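클롬든, 조화 관리·배치 안내서 '시들지 않는다는 말' 배포
"손이 안 간다"는 판매 문구부터 다시 따져 보기로

배포일: 2020년 7월 31일
배포처: 클롬든(Clomden) 홍보 담당
바로 보도 가능

생활 소품 유통사 클롬든이 조화(造花) 관리와 배치를 다룬 64쪽짜리 안내서 '시들지 않는다는 말'을 오늘부터 무료로 배포한다. 플린드빌 매장에서는 인쇄본을, 홈페이지에서는 전자 파일을 받을 수 있다. 조화를 사지 않아도 되고 회원 가입도 필요 없다.

조화를 파는 회사가 조화에 관해 조심스러운 책을 내는 것이 어색하게 보일 수 있다. 클롬든도 그 점을 안다. 그동안 당사 상품 소개에는 '물도 햇빛도 필요 없는 꽃', '사계절 그대로'와 같은 문구가 붙어 있었다. 물이 필요 없다는 말은 맞다. 사계절 그대로라는 말은 창가에 둔 노란 조화를 한여름 내내 지켜본 사람이라면 쉽게 동의하지 않을 것이다. 당사는 이 문구를 상품 소개에서 내리기로 했다.

안내서는 지난 3월 클롬든이 구매 고객 가운데 141가구에 보낸 설문에서 출발했다. 질문은 단순했다. 산 꽃이 아직 처음 놓은 자리에 있는가, 마지막으로 먼지를 닦은 때가 언제인가, 다시 산다면 무엇을 고르겠는가. 돌아온 답변에서 가장 자주 나온 단어는 '먼지'였다. 그다음은 '색'이었다. 응답자는 모두 당사 고객이고, 불만이 있는 사람이 더 열심히 답했을 수도 있다. 그러니 이 결과를 시장 전체의 모습으로 읽지는 말아 주기 바란다. 안내서에도 비율이나 순위표는 싣지 않았다.

노란 꽃에 한 장(章)을 통째로

안내서에서 가장 긴 장은 노란색 조화에 관한 것이다. 노란 꽃은 방이 환해진다는 말과 함께 팔린다. 클롬든은 이 말을 절반만 믿는다. 짙은 회색이나 푸른 기가 도는 회색 벽 앞에서는 노란색이 또렷하게 떠오른다. 크림색 벽지나 밝은 원목 가구 앞에서는 같은 꽃이 벽에 묻히고, 형광등 아래에서는 주황빛이 도는 꽃잎 안쪽만 도드라져 보이기도 한다. 방을 환하게 하는 것이 꽃인지, 그 뒤의 어두운 벽인지는 사는 사람이 자기 집에서 확인해 볼 일이다.

꽃병도 마찬가지다. 흰색에 가까운 꽃병은 무난하다는 이유로 추천되지만, 입구가 넓으면 줄기가 사방으로 벌어지고 꽃송이가 바깥으로 기운다. 그 모양이 좋다면 그대로 두면 된다. 단정한 모양을 원했다면 꽃을 더 사기 전에 입구가 좁은 병으로 먼저 바꿔 보기를 권한다. 꽃을 더 꽂으면 풍성해진다는 조언은 대개 꽃을 파는 쪽에서 나온다. 당사도 그런 조언을 해 온 쪽에 속한다.
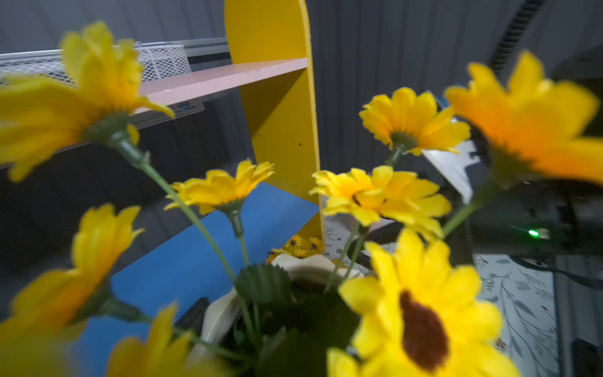 노란 조화, 회색 계열 벽 앞
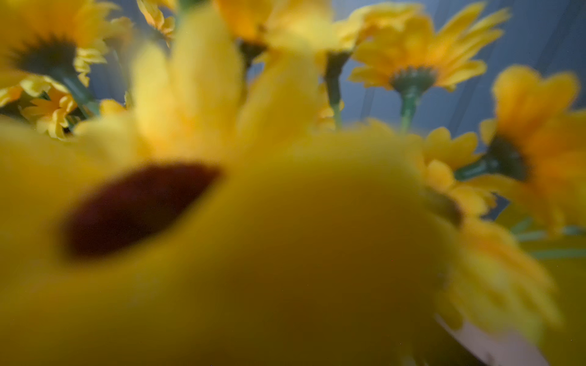
안내서 초안을 미리 읽은 한 독자는 이렇게까지 깐깐하게 따질 거라면 차라리 생화를 사라고 쓰는 편이 솔직하지 않겠느냐고 되물었다. 생화를 둘 수 없어서 조화를 고른 사람에게 색 바램이니 벽 색이니 하는 이야기는 배부른 소리로 들린다는 것이다. 꽃가루 때문에 생화를 집에 들이지 못한다는 그 독자는, 조화에 먼지가 앉는 것쯤은 누구나 알고 사는 일이며 정작 궁금한 것은 어떻게 닦느냐인데 초안에는 그 내용이 너무 뒤에 있다고 덧붙였다.

클롬든은 이 의견 가운데 뒷부분을 받아들였다. 먼지 닦기는 최종본에서 맨 앞으로 옮겼다. 앞부분에 대해서는 생각이 조금 다르다. 생화를 둘 수 없는 집일수록 조화를 한자리에 오래 두게 되므로, 어디에 두느냐를 미리 따져 보는 것이 배부른 소리라고는 보지 않는다. 다만 초안의 말투가 훈계처럼 읽힌다는 지적은 다른 데서도 들었고, 몇 군데를 고쳤다.

닦는 법, 그리고 하지 말라는 것

먼지 제거에 관한 권고는 짧다. 마른 붓으로 꽃잎 안쪽에서 바깥쪽으로 쓸어 낸다. 꽃 중심부처럼 결이 촘촘한 곳은 붓끝을 세워 두드린다. 줄기는 부드러운 천으로 위에서 아래로 닦는다. 물로 씻는 것은 제품 표시에 세척 가능하다고 적혀 있을 때만 하고, 그때도 안 보이는 꽃잎 한 장에 먼저 시험한다. 인터넷에 흔한 '소금 봉지에 넣고 흔들기'는 당사도 해 보았다. 먼지는 떨어졌지만 꽃받침 틈에 남은 소금을 빼내는 데 더 오래 걸렸다. 안내서에서는 권하지 않는다.

광택 스프레이에 대해서는 의견을 유보한다. 공급사 자발라(Zabala)는 새것 같은 윤기가 돌아온다고 설명하지만, 당사가 매장에서 써 본 바로는 윤기가 돈 꽃이 더 진짜 같아 보이지는 않았다. 클롬든은 자발라 스프레이를 계속 판매하되 조화 진열대 옆에 함께 놓지는 않을 예정이다.

배치에 관한 권고 역시 대단한 내용은 없다. 꽃의 얼굴이 모두 한쪽을 향하게 꽂지 말 것. 앉아서 보는 자리라면 앉아서, 서서 지나가는 자리라면 서서 높이를 맞출 것. 꽃을 아래에서 올려다보게 되는 선반 위에는 꽃받침과 줄기 이음매가 보여도 괜찮은 제품만 올릴 것. 철이 바뀌면 한동안 상자에 넣어 둘 것. 마지막 항목은 내부에서 이견이 많았다. 늘 둘 수 있다는 것이 조화의 장점인데 왜 치우라고 하느냐는 쪽과, 늘 그 자리에 있으면 아무도 보지 않는다는 쪽이 갈렸다. 안내서에는 두 의견을 나란히 실었다.

보상 프로그램은 제한적으로

안내서 배포에 맞춰 일부 유통사가 조화 교환 행사를 함께 열자고 제안했다. 수나인(Sunine)은 헌 조화를 가져오면 새 조화를 40% 할인해 주는 방식을 내놓았다. 클롬든은 이번에는 참여하지 않는다. 헌 조화를 모은 뒤 어떻게 처리할지에 대한 답을 듣지 못했고, 닦아서 더 쓸 수 있는 꽃까지 바꾸도록 부추길 우려가 있다고 판단했다.

대신 플린드빌 매장에 손질대를 마련해 6개월간 운영한다. 집에서 쓰던 조화를 가져오면 붓과 천을 빌려 직접 닦을 수 있고, 휜 철심 줄기를 펴는 공구도 쓸 수 있다. 타사 제품도 상관없다. 이용자가 얼마나 될지는 당사도 장담하지 못한다. 꽃병을 들고 버스를 탈 사람이 많지 않으리라는 내부 의견도 있었다. 운영 기간이 끝나면 이용 결과를 홈페이지에 공개하며, 저조하더라도 그대로 싣는다.

안내서 이용 안내

제목: 시들지 않는다는 말
분량: 64쪽
형태: 인쇄본(플린드빌 매장), 전자 파일(클롬든 홈페이지)
가격: 무료
인쇄본은 준비된 수량이 떨어지면 배포를 마치며, 추가 인쇄 여부는 정해지지 않았다.

본문은 출처를 밝히면 일부를 옮겨 실을 수 있다. 먼지 제거 부분을 인용할 때에는 제품 표시를 먼저 확인하라는 문장을 함께 실어 주기 바란다. 취재 문의는 클롬든 홈페이지의 언론 문의란에서 받는다.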